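Ticket: Prumley router drops wifi every evening
Opened by: Thanasis Raptis
Status: open, waiting on me

20 October 2020

Hi again, it's me with the haunted wifi. Avier support asked me to keep a log, so I'm pasting it all in one place before I lose track of what I've tried.

Quick recap for whoever picks this up. I've had the Prumley since August and it was great for the first few weeks. Now it drops every evening, usually while my wife is on a video call with her sister (you can imagine how popular I am). The light goes amber, everything hangs for almost 5 minutes, and then it comes back by itself. Wired stuff stays up the whole time! The desktop in the hall is plugged straight in and never notices.

Try 1: Restart

Did the full power-off like you said, waited, plugged back in. Fine until dinner, then down again. I also swapped the power brick for the spare that came in the box. Same deal.

Try 2: Firmware

Your page said there was an update, and my router said there wasn't. I downloaded the file and loaded it by hand, which hung at 79 percent for so long that I went and did the dishes. It did finish. All my settings were gone afterward — network name, password, the works — so I typed everything in again. The drops were shorter that night, but they still happened.

Try 3: Moving things around

I had the router behind the TV, which I now know is a lousy spot. Moved it to the bookcase and ran the speed test from different places in the house. I pay Pusimex for 300 and got nearly all of it in the hall. At the far end, over by the brown curtains, it was down to 20, and the laptop kept hopping between the two bands.

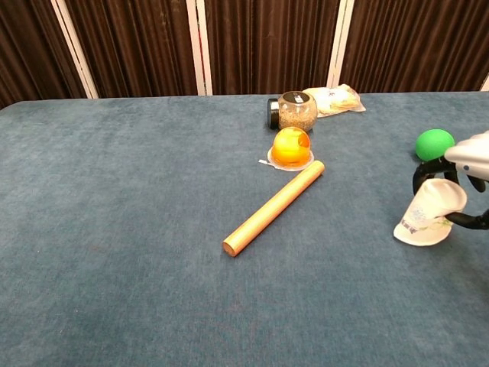 Try 4: Splitting the bands

Mr. Vlachopoulos next door had the same model and told me to give the 2.4 and the 5 different names. Took me a while to find the switch, it's under Advanced and then Advanced again. The laptop stays put now, so that part is better. The drop still came, and this time I caught a line in the router log: "channel change, radio restart." Is that it picking a new channel on its own every night? Can I make it stop?

Where I'm at

I've set the channel by hand to 6 on the slow band and left the fast one on auto, so we can tell which one is the culprit. Log file is attached to the ticket. If you need me to call, evenings are best, but please use the landline for obvious reasons.

Thanks, Thanasis

Contact Avier Support | © 2020 Avier | Back to top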